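火曜

朝から頭が重い。昨夜、例の「睡眠改善プログラム」の最後の講義動画を見終えたのが夜中の一時過ぎで、眠るための勉強で夜更かしをするという馬鹿なことをやってしまった。

このプログラム、Priltgateという会社がやっている。全6回の動画と、枕元に置く小さな端末(Skevatanoという名前。どこの言葉なのか、説明書のどこにも書いていない)がついてくる。去年まで同じ部署にいたラ・ドンヒョンさんが「だまされたと思って」と貸してくれたもので、自分で金を出したわけではない。出していたらもっと腹が立っていたと思う。

毎朝、端末が点数を出す。昨日が522点、今朝が206点。満点が何点なのか、これも書いていない。206点の朝のほうが体がだるいのは確かだが、点を見る前からだるかったのか、見てからだるくなったのか、自信がない。先週は一度、わざと見ないで出勤してみた。普通に一日が終わった。夕方に見たら悪い点で、そこから急に肩がこってきた。こういうものに金を払う人がいるのだから、商売としてはうまい。

講義のほうは、講師がやたらと「体内の声」と言う。第三回あたりまではまだ聞けた。寝る前に画面を見るな、寝酒はよくない、朝は光を浴びろ。そのくらいなら実家の母でも言う。第四回から「睡眠の負債を利息ごと返す」という話になって、利率の説明がないまま終わった。質問コーナーで誰かが「昼寝は返済に入りますか」と聞いていたが、講師の返事は「あなたの体はもう答えを知っています」だった。知らないから聞いているのだろうに。

昼はSoで食べた。駅の裏の、昔は文房具屋だったところ。日替わりの鯖が前より小さくなった気がするが、値段は同じなので、気のせいということにしておく。向かいの席の二人連れが、ずっとマットレスの硬さの話をしていた。硬いほうが腰にいい、いや沈むほうがいい。どちらも根拠は「うちのがそう言ってた」だった。最近どこへ行っても睡眠の話を聞く。こちらが気にしているから耳に入るだけかもしれない。

午後、会議が一つ流れたので、プログラムの冊子の後ろについている参考文献をちゃんと読んでみた。全部で5本。うち二本は同じ講演の要旨で、題名が少し違うだけ。一本は講師本人の前の本。残りの二本は、図書館の検索では見つからなかった。探し方が悪いのかもしれないので、明日もう一度やる。それでも見つからなければ、ドンヒョンさんに言うかどうか迷う。あの人はこれで眠れるようになったと本気で喜んでいて、実際に顔色もいい。もっとも、春に異動して残業が減ったのも同じ時期だ。どちらが効いたのかと聞くのは、意地が悪いだろうか。
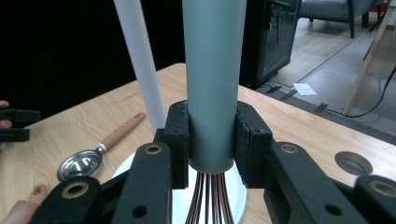
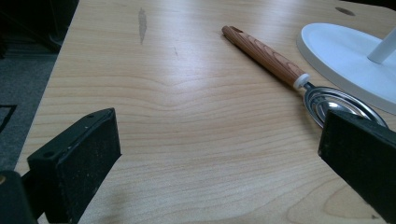 一枚目が泡立て器の持ち手、二枚目は木の天板。

夜は早めに切り上げて、冊子にある「入眠の儀式」を一通り試した。照明を落とし、白湯を飲み、今日よかったことを書き出す。よかったことの欄に「会議が流れた」と書いたら、あとが続かない。しばらく考えて「鯖」と書いた。小さかったけれど。

白湯はただの湯だった。冊子には「内側からほどける感覚」とあるが、夜中に一回トイレに立つことになるだけだと思う。ほどけるというのはそのことなのか。

それから呼吸法。吸って、止めて、長く吐く。これは悪くなかった。正直に書いておくと、少し気持ちが落ち着いた。ただ、暗いところで黙って座っていれば、数え方がどうであれ落ち着くのではないか。比べるには、同じ時間ただ座るだけの夜と、呼吸法の夜を交互にやってみるしかない。二週間くらいは要る。そこまでして確かめたいのかと言われると困るが、点数に振り回されるよりはましな気がする。

端末についても一つ試すことにした。今夜は自分の枕元に置かないで、居間の座布団の上に置いて寝る。誰も寝ていない座布団に何点つくのか。もし自分より高い点が出たら、さすがに返そうと思う。座布団に負けるのは面白くない。

そういえば、Werndaleの通販カタログがまた郵便受けに入っていた。頼んだ覚えはない。今号の特集は「眠りを変える寝具」で、重い毛布が表紙になっている。重さで安心するのだそうだ。うちの冬布団も相当重いが、安心したことは一度もなく、朝に起き上がるのが面倒なだけだ。愛用者の声というのが半ページあって、全員が「翌朝から違いました」と書いている。三日目から、という人が一人くらいいてもよさそうなものだ。捨てようとして、裏表紙の鍋が少し気になり、結局台所に置いてある。こうやって次も届くのだと思う。

明日の予定。図書館の検索をもう一度。クリーニングの受け取り。歯医者の予約を取り直す(先月から延ばしている)。

今、十一時少し前。儀式を済ませてからもう三十分も日記を書いているので、儀式の意味はなくなった。眠気はまあまあある。コーヒーを三時以降に飲まなかったのは久しぶりで、もし今夜すんなり眠れたら、それのせいかもしれないし、単に昨夜の寝不足のせいかもしれない。条件を変えすぎた。白湯と呼吸とコーヒーなしを同じ日にやったのは失敗だった。明日は白湯を抜く。

端末は居間に置いた。緑のランプがついている。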